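November, after school

Mac Carthaigh pulled our page on the locker searches an hour before it went to the printer. She said it named a teacher. It doesn't, I checked it twice. Alvar Magnusson wants to run it anyway on a sheet of our own and hand it out at the bus loop.
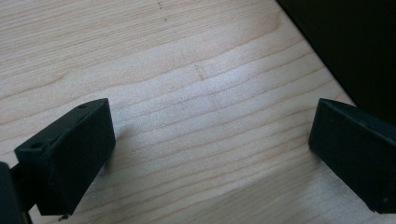
I said I'd sleep on it. We have 52 signatures asking for the page back, 4 of them from staff, and I'd rather take those to the school board first — the policy says they have to give reasons in writing. Letter half done. Math test tomorrow, haven't started.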